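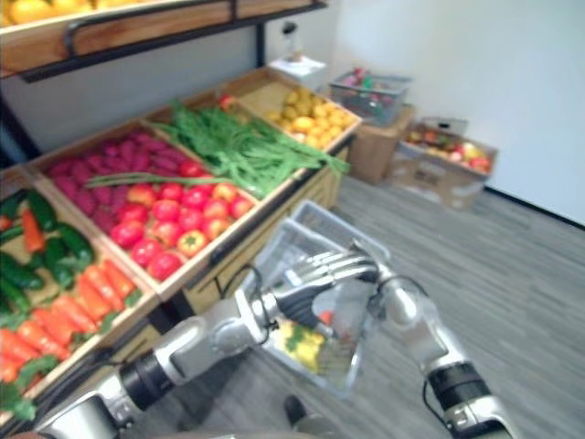
Ticket opened: label printer prints half a label, then feeds blanks. Okay, so I've been fighting this thing all morning and I'm writing it down as I go, mostly so Tibor Hegyi doesn't have to ask me everything twice when he picks it up. The printer is the Zollov desktop one that does our shelf labels, hooked up by USB to the back-office PC, and it was fine until the Roltent driver update in August. Now I get the product name and the top of the barcode, then a gap, then 2 empty labels. I tested with the short names first, carrots and cucumbers, the stuff that sits in those slanted wooden crates, figuring a long name might be wrapping and pushing everything down. Nope! "Carrots" comes out just as chopped as the 30-letter jam flavors.

Tried so far:
Power off, wait, power on. Same.
New roll of labels, same brand (Dokau). Same.
Different USB port. Same, plus Windows decided it was a brand new printer and now I have a "copy 1" in the list. Lovely.
Cleaned the print head with the little alcohol pen. Print is crisper, still cut in half.

Update, 2:40 pm. Tibor called and had me hold the feed button until the light blinked 4 times, which is supposed to make it measure the gap between labels. It spat out 7 labels and stopped right on the edge of one, so the sensor is seeing the gaps fine. He thinks the driver is sending the wrong page height.

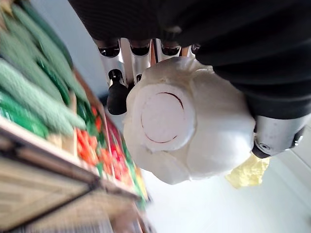

Page height it is, I think. In the driver settings the stock was set to "continuous", and I know for sure it used to say "labels with gaps" (I have the old settings on a sticky note, go me). I switched it back, hit apply, and it flipped to continuous again the second I closed the window. I also tried the round label template, the one for wrapped things, where all you want is a flat white disc on the front of the plastic, and that one prints perfectly. It has its own saved size, so it must be skipping the default.

Update, 4:15 pm. Removed both printers, uninstalled Roltent, put back the older driver from the Aydoğan share. Setting sticks now. Printed the whole produce list with no blanks. The label counter says 3000 and something, if that matters for the warranty.

Please leave this open until Tibor has blocked the auto update on that PC.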